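Call for participants: gripper comparison, two-arm cardboard handling
Futaven test room, posted 2 May 2024

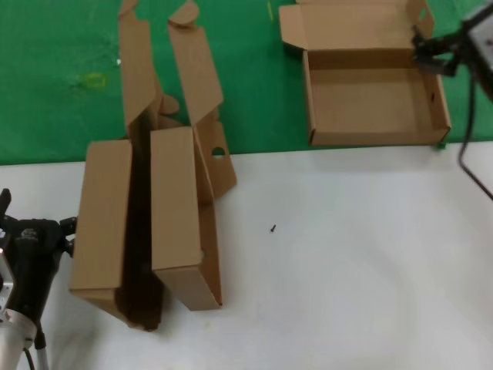

Both grippers at the table with a partly unfolded carton and an open tray box.

Every gripper sold to us in the past year was going to handle cardboard "out of the box." We bought a few. Flaps bent, tabs tore, and the sales video stayed on the website. So we are running our own comparison and need people to drive the arms.

We are looking for 7 operators. You will steer two arms by hand controller and fold, close and open kraft boxes with two sets of fingers, the Hellomier and the Kenari. Each operator does 50 folds per set. Failed folds count and stay in the results. Le Roux, who sells neither product, will score the recordings.

Who should apply
People with steady hands and some patience. Experience with robots is fine but you don't need it. If you have worked for either gripper maker, please don't apply. We would also like at least two people who have packed boxes for a living, as they tend to spot a bad fold before we do.

What you get
$220 for the full set of sessions, paid even if you hate both grippers. Lunch is included. There is no bonus for finishing fast — we tried that in March and the numbers were useless.

What we don't promise
A winner. Both may turn out to be worse than a person with a roll of tape, and we will publish that too.

To apply, send Pieter Adams up to 200 words on a tool that let you down and how you found out. No résumé needed.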